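How to Budget for a Two-Arm Tabletop Cell

Published 2018-07-08 in Equipment Planning

Most first budgets for a small two-arm cell cover the arms and very little else. The steps below start from the work and end at the purchase order. Write down the objects you plan to handle before you ask for a single quote.

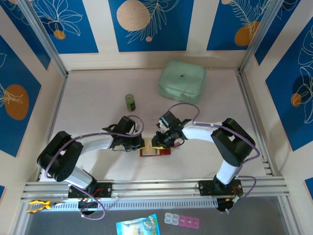
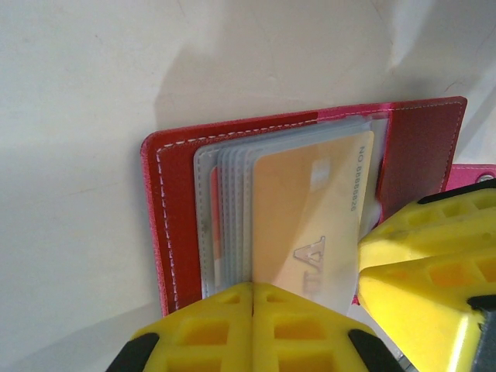

Small, flat items handled with paired grippers.

Gowda would turn the order around and price the bench first, on the grounds that a rail and frame outlast two sets of arms and are the hardest part to change later. That is a fair point if you already know your reach. If you don't, start with the objects.

Step 1. List the objects
Note the size, weight and surface of each one. Thin plastic and soft leather ask more of a fingertip than a can does. Keep the list to 20 objects or fewer for the first year.

Step 2. Price the arms as a pair
Ask for one quote covering both arms, the controllers and the power supplies. Pletwood and Hiltar both quote this way if you ask. Check that the cables are included and long enough for your rail.

Step 3. Add the bench
Rail, mounting plates, corner posts, wall panels, cable tray. Leave a shelf for hand tools in front. Set aside 13 percent of the total for this line.

Step 4. Budget for fingers
Fingers wear and break, and you will change the design at least once. Plan on four sets per arm in the first year — printed ones are fine — and list the rubber tips separately.

Step 5. Cameras
One fixed camera over the work and one on each wrist is a sensible start. Add mounts and a spare cable for each.

Step 6. Spares and time
Order one spare servo for each joint size. Allow nine weeks from order to first run. Prosau closes its books in January, so an order placed late in the year may land in the wrong budget.

Send the whole list for approval as one request. Split requests tend to lose the fingers and the spares.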